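In Defense of Books on the Floor

May -- by a reader in Larnden

When I moved to Larnden I had 144 books and one small shelf. My neighbors told me to buy a bigger shelf. I bought a large mat and put my books on the floor, and I still think it was the better decision.

People believe that a book on the floor is a neglected book. I understand this. In my parents' home we were not allowed to put a book even on a chair. But a shelf shows only the spine, and with technical books the spine tells me very little. When they lie flat, I see the covers, and I remember why I wanted them.

The mat is important. Tiles are hard and often dusty, and a paperback suffers from both. A bright color is best, because a dark cover does not disappear on it. Mine is green like a lime, and I leave wide space between one book and the next.

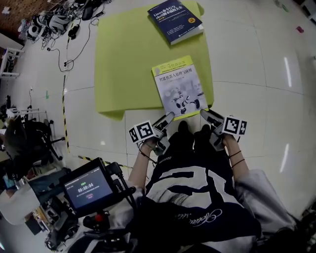

What a shelf hides

A manual on Linux and shell and a book on intelligent robots are not natural neighbors. On a shelf I would separate them by subject, and then forget one of them. On the mat they wait together, and in the evening I pick up the one which I did not plan to read.

I admit the weak points. You must bend your back. Guests step carefully, and some of them complain. A corner of the mat folds under and I do not always make it straight. Also, 144 books do not fit at the same time, so most stay in boxes and I change the selection every month -- this small work I enjoy more than I expected.

Shelves are good for books we have finished. For the books we are still reading, I prefer the floor.

Comments (2)

marikar_reads: My knees vote for the shelf. But I tried it with cookbooks and I cooked more.

tidyhouse70: Please think about mopping day!

Recent items
The Rarkholm book market is too early in the morning
Why I write in pencil
Boxes, labels and moving to Rurklow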